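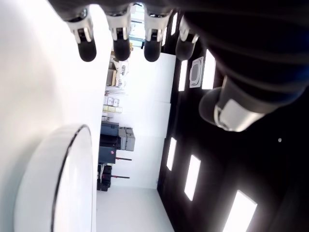
One reader of the last edition wrote in to say that the fingertip section came far too late, and that by the time she reached it she had already closed the Trosska hand twice on dirty pads and had to do the whole zeroing over again. She was quite right, and we thank her for it! So the pads now come first, before any power goes to the fingers.

Section 6. Checking and zeroing the hand

Set aside a quiet 20 minutes for this, and do it on a Monday if you can, before the week's work gets going. You will need a lint-free cloth, the short Cutley hex key from the lid of the kit, and the Starnley control tablet, charged.

1. Park the arm from the tablet (Arm, then Park) and wait for the tone. Switch the hand's own supply off at the base.

2. Wipe each of the dark fingertip pads, and please don't forget the thumb, which everybody does. A dry cloth is plenty. If a pad feels slick or has a nick you can catch with a fingernail, order part 356 and stop for the day.

3. Bend each finger gently through its travel, one joint at a time. It should move smoothly and with the same light drag all the way. A little click at the very end is fine.

4. Snug the knuckle screws with the hex key. Finger tight and then a small nudge, no more.

Caution: Never pull a finger sideways to test it. The joints are not built for it, and the cable inside will lose its seat.

5. Switch the supply back on, keep your own hands well clear, and choose Hand, then Zero. The fingers open fully and then the thumb swings out.

6. When the tablet shows 652 or lower for every finger, press Save. A higher reading usually means a screw from step 4 was missed, so go back and have another look.

Note: Code 254 means the wrist camera has not woken up. Unplug its lead, count slowly to ten, and plug it in again.

Owners of the older Thaweesak wrist plate should also read Section 9 before moving the arm out of Park.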